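빈 통을 못 버리는 사람의 변명

우리 집 싱크대 아래 칸을 열면 통이 쏟아진다. 잼 병, 두부 담겨 있던 네모난 플라스틱, 매실청 받아 온 페트병, 뚜껑만 따로 모아 둔 봉지까지. 지난 수요일 저녁에 냄비 하나 꺼내려다가 발등에 병을 떨어뜨리고 나서 큰맘 먹고 다 꺼내 봤는데, 세어 보니 40개였다. 40개라니! 둘이 사는 집에 말이다.

같이 사는 사람은 당장 분리수거함으로 보내자고 했고 나는 또 그 소리를 했다. "아니, 이건 쓸 데가 있어." 어디에 쓸 거냐고 물으면 대답은 못 한다. 근데 진짜로 쓸 데가 있을 것 같다니까요. 이 느낌을 아는 사람은 알 거다.

이게 집안 내력인가 싶기도 하다. 외할머니는 커피 가루 담겼던 유리병에 고춧가루를 넣고, 분유 깡통에는 단추를 넣고, 과자 깡통에는 바늘이랑 실을 넣어 두셨다. 과자인 줄 알고 열었다가 실망한 게 한두 번이 아니다. 할머니 집에서는 겉에 쓰인 글자를 믿으면 안 됐다. 그래도 할머니는 뭐가 어디 있는지 다 아셨고, 이사를 세 번 하는 동안에도 단추 깡통은 꼭 챙기셨다.

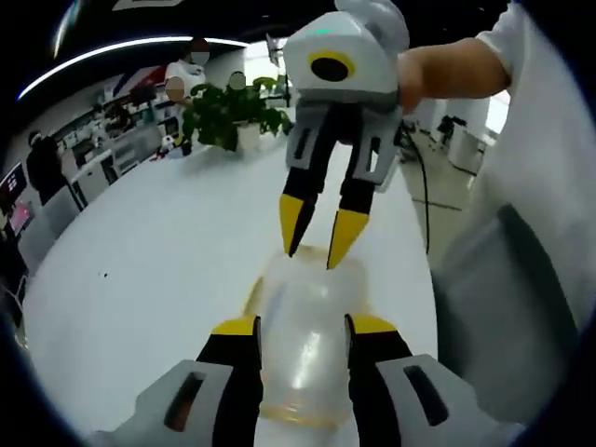 그러고 보면 옛날 통은 버리기 아까울 만했다. 두껍고, 뚜껑이 꽉 닫히고, 떨어뜨려도 멀쩡했다. 요즘 통은 좀 다르다. 한 번 쓰고 버리라고 만든 얇은 것들인데 생긴 건 또 멀쩡해서 사람 마음을 흔든다. 배달 음식 용기가 제일 고약하다. 김치찌개 담겼던 건 아무리 씻어도 불그스름한 물이 남는데, 그걸 또 햇볕에 두면 빠진다기에 베란다에 줄 세워 놓는다. 그러다 비 오면 걷고. 통을 걷는 사람이라니, 내가 생각해도 좀 웃기긴 하다.

친구 수마이야 리야나게(Sumaiya Liyanage)는 나랑 정반대다. 이 친구는 용기를 비우자마자 씻어서 내놓는다. 언젠가 우리 집에 와서 찬장을 열어 보더니 그러는 거다. "너는 통을 모으는 게 아니라 나중에 부지런해질 너를 모으는 거야." 좀 아팠다. 매실청을 담글 나, 멸치를 소분할 나, 이웃에게 반찬을 나눠 줄 나. 찬장 속 통마다 그런 내가 하나씩 들어 있긴 했다. 작년에 실제로 담근 청은 2병이 전부다.

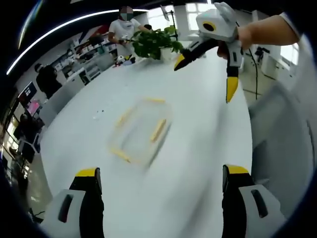

그럼 사서 쓰는 정리 용기는 나은가

한때는 제대로 된 걸 사면 해결될 줄 알았다. 푼다(Funda)라는 데서 나온 밀폐 용기 세트가 있는데, 크기별로 착착 포개지고 뚜껑이 다 호환된다길래 질렀다. 31조각짜리 세트였다. 홀수인 건 지금도 이해가 안 간다(뚜껑 하나가 더 있다). 며칠은 행복했다. 쌀도 옮겨 담고 파스타도 옮겨 담고, 라벨까지 붙이고 냉장고 문을 괜히 열어 보고 그랬다.

그런데 그 예쁜 통에는 막 쓰는 걸 못 담겠는 거다. 카레 남은 거? 색이 밸까 봐 안 된다. 마늘장아찌? 냄새 때문에 안 된다. 친척 집에 뭘 싸 보낼 때도 안 된다. 돌려 달라고 하기가 애매하니까. 결국 카레는 두부 통에, 장아찌는 잼 병에, 싸 보내는 건 배달 용기에 들어갔고 비싼 세트는 마른 것만 얌전히 품고 있다. 그때부터 나는 공짜 통의 값어치를 다시 보게 됐다. 안 돌아와도 되는 통, 이거 귀한 거다. 명절에 전 싸 줘 본 사람이면 고개를 끄덕일 거라고 본다. 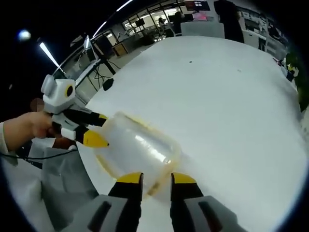
물론 이렇게 말하면 끝없이 쌓아도 된다는 소리처럼 들릴 텐데, 그건 나도 찔린다. 통을 쌓아 두면 환경에 좋은 일을 한다는 기분이 드는데 이 기분이 제일 위험하다. 안 쓰고 쟁여 둔 통은 그냥 우리 집으로 주소를 옮긴 쓰레기다. 늦게 버리는 것뿐인데 혼자 뿌듯해하고 있으니 문제지. 차라리 리필 가게에 빈 병을 들고 가는 쪽이 훨씬 낫다. 나는 동네 마줌더(Majumder)에서 세제랑 식초를 받아 오는데, 처음엔 좀 쑥스러웠지만 이제는 장바구니에 병 부딪히는 소리가 나야 외출한 것 같다. 주둥이가 좁은 병은 들고 가지 마시길. 식초가 손목을 타고 소매까지 들어간다.

그래서 우리 집에는 요즘 규칙이 생겼다. 찬장 한 칸만 쓰기, 뚜껑 없는 건 바로 내놓기, 새 통이 들어오면 헌 통 하나 내보내기. 세 번째가 잘 안 지켜진다. 어제도 올리브 병이 하나 생겼는데 이게 유리가 도톰하고 입구도 넓고, 꽃 꽂으면 예쁠 것 같아서 일단 창틀에 올려 뒀다. 창틀은 찬장이 아니니까 규칙 위반은 아니라고 우기는 중이다.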